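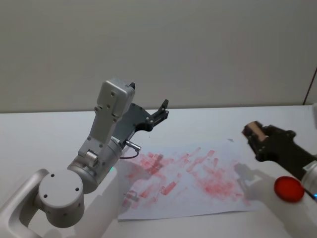

Plikolico hires out tables, desks and benches by the week to homes, schools and small businesses in Zarncombe and the surrounding towns. The answers on this page cover the questions we get most often by phone and email. Tops come in white, as in the photo, or in grey and oak colour, and the hire price is the same for all three. If your question isn't covered, use the contact form and we'll reply the next working day.

What is the shortest hire period?
One week. You can return a table earlier, but the charge is the same. Hires longer than a month go onto our monthly rate automatically, so you don't need to ask for it.

Do I need to pay a bond?
Yes. The bond is $30 per table and is refunded to the card you paid with once the tables have been checked back in. Refunds usually show up within 5 business days, depending on your bank. Schools and councils with an account don't pay a bond.

Where do you deliver?
Anywhere in Zarncombe, plus Skurken and the streets off the old highway between the two. Outside that area you can pick up from the depot on Kulkarni Road. A standard ute will take two tables lying flat with the legs off. Please bring your own straps and a blanket.

What time will you arrive?
Deliveries go out between 7 am and midday. We send a text the afternoon before with a narrower window. Friday is our busiest day, and we can't hold a particular time on it. Someone over 18 must be home to sign.

Will you carry tables upstairs?
One flight is included. For anything higher we need a lift that fits the longest top, so measure the inside corner to corner before you book. We don't lift tables over balconies or fences.

Do I have to put them together?
We assemble them if we deliver. If you pick up, the legs and bolts are in a calico bag with an Allen key. Do the bolts up loosely first, stand the table on its feet, then tighten them. Please return the key with the bag. There is a $5 charge for a missing key.

How do I clean a white top?
Wipe it with warm water and a little dishwashing liquid, then dry it with a soft cloth. Don't use scourers, bleach or cream cleansers. Marker and biro come off more easily on the same day. Newsprint and cheap coloured card can leave ink behind when they get damp, so lift paper off at the end of the day. Put a cutting mat down before using a craft knife.

What counts as damage?
Light scuffs and faint marks are normal wear and we don't charge for them. Cuts, burns, swollen edges and bent legs come out of the bond. If the repair costs more than the bond we'll send you a quote first.

Can I drill or clamp onto a table?
Clamps are fine with a scrap of timber or rubber under the jaws. Drilling is not allowed.

Can I leave a table outside?
Under a verandah for an afternoon, yes. Overnight, no.

Can I buy the table I've hired?
Sometimes. We sell older stock in February, and anyone with a current hire gets first pick. Most tables go for less than $300.

How do I cancel?
Phone or email before noon on the day before delivery for a full refund. After that we keep the delivery fee and refund the rest.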